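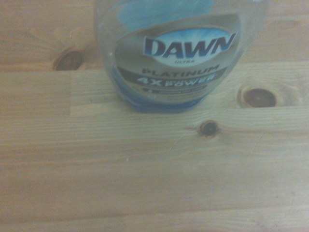 Wumero word list, household chores
Swahili–English, over 3000 entries, one per line. Tab separated: word, gloss, region, who sent it.

Region is blank for a lot of the coast ones – still chasing Erasto for those. Plurals only where irregular.

Known problems
- duplicates in kitchen section, maybe 40
- "sweep" and "mop" got mixed up in the March file, use the newer one
- some glosses are too long, sory

Collected by Akinyi Nyaga and Shahla Naseri. Free to reuse, just credit us. Fixes go to Akinyi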